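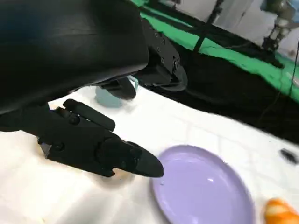

Asunto: Re: [mesa-y-merienda] Vajilla de colores y mantel blanco, ¿sí o no?
Fecha: 5 de diciembre de 2024

¡Hola a todos!

Me ha encantado este hilo, llevo toda la tarde dándole vueltas. Copio la parte a la que contesto:

> Estoy preparando la mesa de juegos para los peques y tengo un
> mantel blanco de tela que no sé si poner. Me gusta cómo quedan
> encima los platos de colores suaves, pero a la segunda merienda
> ya tiene manchas. ¿Lo cambio por un hule? ¿Y mezcláis colores
> o lo compráis todo a juego?

¡Yo pondría el blanco sin dudarlo! Un plato lavanda sobre tela blanca se ve precioso, y si al lado va un vaso azul clarito, de esos translúcidos, ya tienes media mesa hecha. El hule se limpia en un momento, eso es verdad, pero los platos resbalan y los colores pálidos se pierden con tanto estampado. En la mía conviven el lavanda, el azul agua y un pan de juguete de color naranja que no combina con nada y que es, con diferencia, lo que más alegra el conjunto.

Las manchas, pues sí, salen. El mantel tiene ya unas cuantas de un tostado pálido y arrugas por todas partes, y hace tiempo que dejé de plancharlo (con un buen tirón al tender me conformo). Lo que me funciona es jabón de pastilla frotado en seco, una hora de espera y luego lavadora a 50 grados. Las viejas se quedan en una sombra que sólo veo yo... o eso quiero creer.

Sobre comprar a juego: yo empecé con un juego completo de Munshi y me aburrió enseguida. En agosto encontré platos sueltos de Fliltel en el mercadillo de Gurnton y desde entonces voy mezclando. Eso sí, miro que sean redondos, poco hondos y con el borde un poco levantado - así las migas y las comiditas de mentira no acaban rodando por el suelo. Los brillantes me gustan más que los mates, cogen la luz de la ventana que da gusto.

¿Alguien ha probado los manteles de Stasimus? Los he visto en blanco roto y me tientan, pero no sé si encogen.

¡Un abrazo, y contad cómo queda esa mesa!

--
Para darte de baja, responde a este mensaje con la palabra BAJA en el asunto.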